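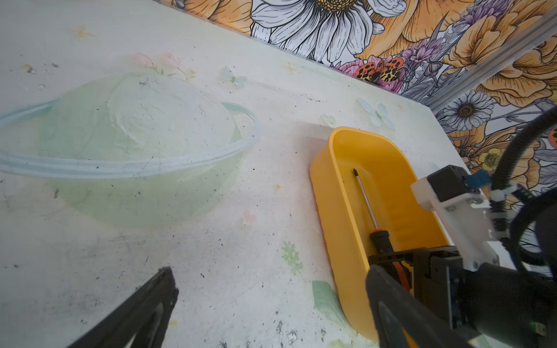
Can you buy the Lungu ferry ticket on board, or does it have to be booked ahead?

You can buy it on board if you are on foot. With a car you have to book, and the booking closes the evening before.

I promised the list a fuller reply to the message below, so my answers are in between the quoted parts.

> We are planning a week on the coast in October, flying into
> Stulport and staying the first 3 nights there. Is it worth
> hiring a car from the airport, or should we wait?

I would wait. Parking in the old part of Stulport is by permit only, and the hotels charge extra for a space. The airport bus stops outside the railway station and runs until late. We picked up our car on the fourth morning from the Zultel desk, which is in the station building on the side facing the harbour. They took a deposit of 50 on the card and it came back a week after we got home.

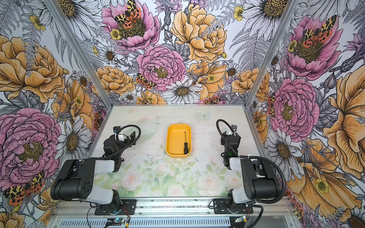 Check the fuel level before you drive off. Ours was shown as full on the form and was well under, and it took a while at the desk to get the form changed.

> Someone mentioned walking up Stusergate. Is it a full day?

It took us 7 hours with a long stop for lunch. The sign at the car park gives the height as 3,227 feet, but the road takes you up a good part of that. The path is clear as far as the hut and stony after it. The hut was shut when we went, so carry your own water. Take a jacket too, as it is windy at the top even on a fine day.

> And is one night on Lungu enough?

For us it was. There is one road, a small museum and two places to eat, one of which closes at the end of the summer. If you want to do the whole coastal path you would need a second night. The morning boat back is the quieter one.

The winter ferry timetable was still up when I looked on 7th March. I don't know when the October times will be posted, so I would leave the island night until last when you book your rooms.

If anyone has used the bus from Stulport to the Stusergate car park, please reply to the list, as I have only done it by car.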